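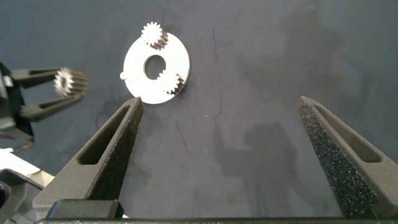

Besson, the new French place on the corner of Rarley Street, would like you to know that it has a philosophy. It's printed on the back of the menu and it runs longer than the list of entrees. The gist is that the kitchen cooks "with memory." I went twice, and what I mostly remember is waiting for bread.

Some background for readers who don't follow every opening in Lirnwood. This is the fourth restaurant in that building since I started writing this newsletter. The last one, Prikov, did decent dumplings and a very good beet soup, and closed with 2,407 followers and maybe a dozen regulars. Besson already has 3,628 followers. Make of that what you will. I've never seen a follower order dessert.

The chef is Monique Lemaire, and she can cook. The leek tart was excellent both times, with a bottom crust that stayed crisp under all that cream, and the roast chicken had skin I would have paid extra for. I nearly did, as the sauce is listed separately.
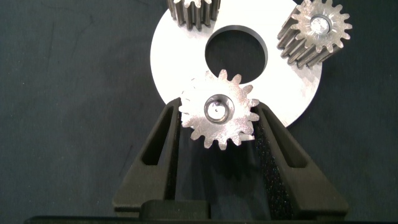
A gear and a white disc on a dark work surface.

The trouble starts when the menu gets ambitious. A scallop dish came with three smears of something green that our server called "the garden." It tasted like parsley. The duck was overcooked on my first visit and sliced so thin on my second that I couldn't tell. And the tasting menu, which the staff will mention before you've taken off your coat, costs $169 a head before wine. For that money I expect more than one course I'd want again.

I asked Odette Tanguy, who runs the dining room, why the bread took over half an hour. She said it's baked to order. Maybe so, but the table next to us sat down after we did and had theirs first. She was perfectly nice about it and brought us a second basket, and I'll admit the bread is good, with a dark crust and plenty of salt.

Noise is bad after 7 p.m. The room is all hard surfaces, and we gave up on conversation somewhere between the tart and the duck. Sunday lunch was much calmer, and the short menu they run then skips most of the silliness. Two of us had the tart, the chicken and a glass of wine each, and left fairly happy.

So go on a Sunday if you go, and skip the scallops. I'll try it again in December, if it's still Besson by then.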